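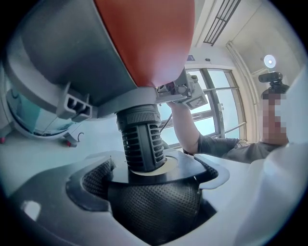
Perforated black mesh is the hardest surface in my workroom to keep clean, and I put off dealing with it until September. Dust sits in the holes, a cloth only pushes it further in, and anything wet leaves a film that dries gray. Smooth shells are easy by comparison. The glossy orange-red section takes fingerprints but gives them up to a dry microfiber in one pass. The dark gray section next to it hides them, so it gets skipped, and then it looks dull under the lamp. The dotted mesh around the round black base is where the time goes, along with the vertical vent slots on the connector above it.

I tried three methods over an evening. The first was a vacuum with a brush head on low. It lifted the surface dust and left whatever was packed into the holes. The second was a soft paintbrush, 2 inches wide, used dry while the vacuum hose was held alongside. That was much better. The third was a Larner detailing brush with short nylon bristles, which reached into the holes but shed two bristles in the process, and those had to be picked out with tweezers.

The order I settled on:

Wide brush and vacuum together, top to bottom.
Narrow brush on slots and ribs, along the direction of the slot.
Dry microfiber on the glossy parts.
Slightly damp cloth on the pale rings and lips, then dry again.

No spray goes anywhere near a vent. If a pale edge has a mark that water won't shift, a drop of Provum surface cleaner on a cotton swab is enough, wiped off after 60 seconds. I left it longer on one offcut and got a faint matte patch.

The full job takes 31 minutes if the brushes are already out. Most of that is step two. I looked for a way to shorten it and bought a compressed air can, which moved the dust from the mesh to the shelf behind it, so the can now lives in the drawer with the spare fuses.

Brushes get washed in plain dish soap and hung bristles down overnight. The wide one is starting to splay at one corner and I will replace it before the next round. Next on the list is the shelf.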